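About the Bida Robotics Club

Students, grades 9 to 12. Mondays after school, room 100. Started by Trinh Phùng with 3 kids and a box of old motors.

This year is all about picking up soft stuff. Gloves, mostly.
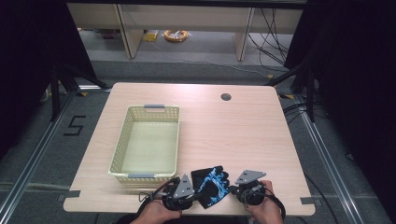
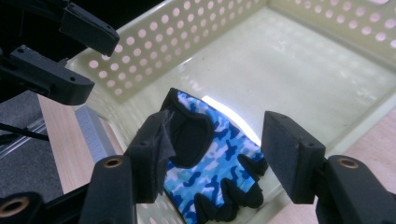 Harder then it sounds. Cloth folds, slips, bunches up. Teams of two, one on the grippers, one keeping the log, then swap. Ten tries each before you change anything!! Ismail Ghoneim runs the coding side, ask him about scripts.

No experience needed. No fee either. Bring a laptop if you have one, we have a few to lend.

Next up: the Womadex meet in June. Sign up sheet is on teh door, or email Trinh.

Page updated Jun 7, 2021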